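Got to the Broltham open day in May and went straight for the gripper room - best decision of the trip! Murali Iyer had two hand-held tools out and let me swap between them for as long as I liked. The Skosetti is the lighter one, with a lovely smooth trigger. 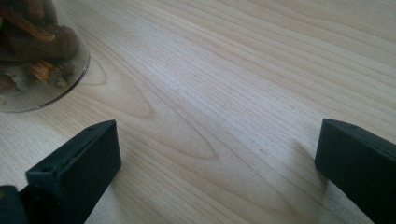 The Gever opens wider and feels sturdier, but after 14 minutes my wrist was complaining (it's a heavy thing to hold out in front of you). I'd still pick it for bigger objects. Next stop was the controller demo upstairs.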